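Nidport Media Gripes: Frequently Asked Questions

I get a lot of mail about this blog, and plenty of it asks the same things, so I finally put the answers on one page. If yours isn't covered, write to me and I'll get to it (eventually).

What is this blog, anyway?

It's me, watching local political coverage and complaining about it. I started out griping about one election-night broadcast and never stopped. These days I mostly look at how the Nidport papers and radio shows cover the city council, the school board and whoever happens to be running for mayor.

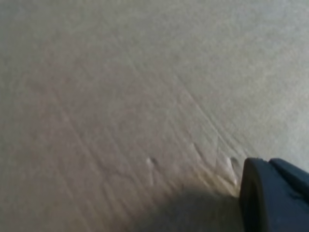
Are you a journalist?

Nope. I worked the copy desk at a weekly for eight years, so I know how a headline gets written at the last minute, but I don't call myself a reporter. I read, I listen, I look up the council minutes and I say what I think. When I talk to somebody for a post, I tell them up front that it's for the blog.

Which side are you on?

Depends who you ask! Half my mail says I'm a shill for Mayor Veloso and the other half says I'm out to get her. I voted for her once and I didn't vote for her the second time, and I've said so right here on the blog. I'd rather you know where I stand and argue with me than have me pretend I have no opinions at all.

Why do you pick on the Jarkow Report so much?

Because it's the biggest political show in town and I listen to it every morning with my coffee. During the library budget fight they had 19 guests on, and five of them got to finish a sentence. I went back through the recordings to check that. I like the host fine, he's quick and he's funny, but he asks a question and then answers it himself – and by the time the guest gets a word in, it's time for the traffic. 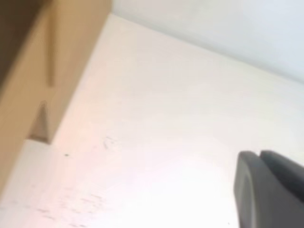 I'll give the show credit when it's earned, too. Their piece on the harbor lease was the best thing anyone did on that story, and I wrote a whole post saying so. Almost 100 of you wrote in to tell me I'd gone soft.

Do you fix your mistakes?

Yes, and I put the fix at the top of the post where people will see it. The last one was on May 12, 2021, when I mixed up the two Titetti brothers and had the wrong one voting against the parking plan. He was pretty nice about it. I don't delete posts and I don't quietly change the wording after the fact, which is something I yell at other people for all the time.

Who else writes here?

Mostly it's just me, but Dehua Jiang does the school board posts and Anqi Feng covers the letters pages. I asked Anqi to take the next question, as she handles it every week.

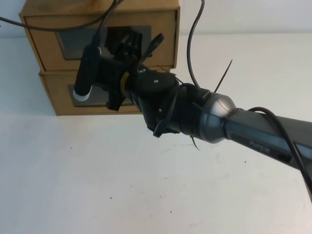

Anqi Feng
Contributing writer, letters and opinion pages

Hi all! I get asked how I decide which letters to write about. I read the whole page, every issue, and I look for the ones where the paper printed a claim that's easy to check and didn't check it. I leave the regular folks alone if it's just a strong opinion, even a silly one. If it's a candidate or a campaign manager writing in, that's fair game. And please don't send me letters the paper turned down – I can't tell what they cut or why, and I'm not going to guess.
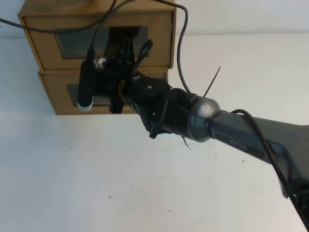

Can I write a guest post?

Sure, send me a pitch first. Two or three sentences is plenty. Tell me which story or broadcast you're mad about, and give me a link or the date it ran so I can go look. I don't run posts by people working for a campaign, paid or unpaid.

Why did my comment disappear?

Usually it's the spam filter, which hates links. If you called another reader a name, though, it was me. You can be as rude as you want about the coverage, and you can be pretty rude about me.

Do you take ads?

No political ads, ever. The hardware store and the bakery on my street each have a little box on the side of the page, and that pays for the hosting.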